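Datasets > Paper and Print > Reltoden Sheet Aging Records

# Reltoden Sheet Aging Records (RSAR) – Data Card

Version 2. Last revised 17th September.
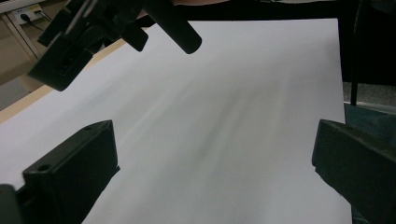
RSAR is a table of brightness and color readings from uncoated white paper stored in office conditions. It contains 2000 rows, one per reading, taken from 316 sheets. Readings follow each sheet from the opening of the ream to the end of its storage period. White stock is hard to judge by eye: a large sheet laid flat on a light tan wooden tabletop can look slightly blue, with faint gray streaks across the middle, and neither impression says much about the stock itself. All values in RSAR therefore come from a contact instrument with its own light source.

## Files

- `readings.csv` – one row per reading
- `sheets.csv` – one row per sheet, with mill, weight and storage site
- `sites.csv` – temperature and humidity summary for each site

The files join on `sheet_id` and `site_id`. Text is UTF-8, fields are separated by commas, and missing values are left blank.

## Columns in readings.csv

- `sheet_id` – string, never reused
- `site_id` – `RD` (Randden) or `ST` (Stestilia)
- `month` – integer, months since the ream was opened
- `L`, `a`, `b` – color values
- `brightness` – percent
- `flag` – blank, `E` (edge reading) or `R` (repeat)

## Collection

Sheets were stored at 2 sites in open trays, away from windows. Each reading is the mean of 6 spots. The Wallner script in `tools/` drops the highest and lowest spot before averaging if the spread is over the limit set in `config.ini`.

## Known problems

Humidity at Stestilia was not logged in January. Rows flagged `E` run low on brightness and should be left out of trend fits. Recycled stock is under-represented.

## License

Free for research and teaching. Cite the version number.

3 comments · 6 shares

**inkwell_r:** Does the `b` column use the same backing for both sites? Values for RD look offset.

**mtk:** Same backing. Check that you filtered out the `R` rows first.

**inkwell_r:** I had not. Offset is gone, thanks.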